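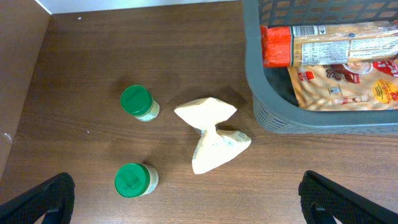 Selon Liya Demissie, le plus difficile à enseigner reste l'emballage souple : un bocal garde sa forme d'un essai à l'autre, un sachet froissé change à chaque prise. La remarque a ouvert la visite de l'atelier de collecte de Hivano, en août, et elle en résume assez bien l'organisation.

L'atelier occupe le rez-de-chaussée du bâtiment Boswood. On y enregistre des démonstrations de rangement de courses : l'opérateur pilote le bras à distance, saisit les articles posés sur la table et les dépose dans un bac. Chaque exécution complète constitue un épisode. Le modèle en cours d'entraînement, désigné en interne sous le nom de Jinari, reçoit les images de la caméra de poignet, la position des articulations et l'ouverture de la pince.

Le jeu de données comptait 1 173 épisodes retenus le jour de notre passage. Les séries sont de 100 épisodes, avec changement de disposition tous les 10 épisodes. Dagim Ejigu, responsable du protocole, tient à ce que la disposition soit tirée au sort par le logiciel et non choisie par l'opérateur. Les premières séries, composées à la main, présentaient un biais : les articles revenaient presque toujours au milieu du plan de travail et le modèle hésitait dès qu'un objet s'approchait du bord.

Le choix des articles obéit à une logique de contraste. Deux petits bocaux à couvercle vert, de même taille, obligent le modèle à traiter des instances quasi identiques. Une pochette pincée en son milieu, évasée aux deux extrémités, pose un problème différent, car plusieurs points de prise sont acceptables. Le bac ajouré gris foncé contient parfois déjà des produits emballés au début de l'épisode, et la dépose doit alors tenir compte de ce qui s'y trouve.

La caméra de poignet voit les deux doigts de la pince en permanence. L'équipe ne les masque pas dans les images. D'après Dagim Ejigu, leur présence fournit au réseau un repère constant pour estimer l'écart entre l'objet et la zone de contact. Une variante avec masquage a été testée au printemps puis abandonnée.

Nous avons assisté à 2 séries partielles. La cadence est lente. La remise en place entre deux épisodes prend souvent plus de temps que la manipulation elle-même, et l'annotation s'y ajoute : réussite, échec, reprise. Les reprises sont conservées lorsque l'opérateur corrige sa trajectoire sans reposer l'objet. Les échecs francs sont stockés à part et n'entrent pas dans l'entraînement par imitation.

Nandi Shabalala a présenté le contrôle qualité. Un script rejette les épisodes dont les horodatages de la caméra et du bras divergent, puis un relecteur visionne le reste en accéléré. Le motif de rejet le plus courant est l'arrêt prolongé en cours de geste, que le modèle apprend à reproduire.

Le groupe a posé des questions sur l'éclairage. Les ombres portées sur le bois ne sont pas corrigées, et l'orientation des lampes varie d'une série à l'autre. Bronwyn Cartwright a demandé si les reflets sur les films plastiques gênaient la détection ; l'équipe n'a pas encore de mesure séparée sur ce point.

La visite s'est terminée à 16 h par la salle de stockage des données. Le format d'export est documenté, mais les enregistrements ne sont pas publics. Un second poste, équipé d'une pince Tierney, doit être monté à l'étage avec le même protocole de tirage.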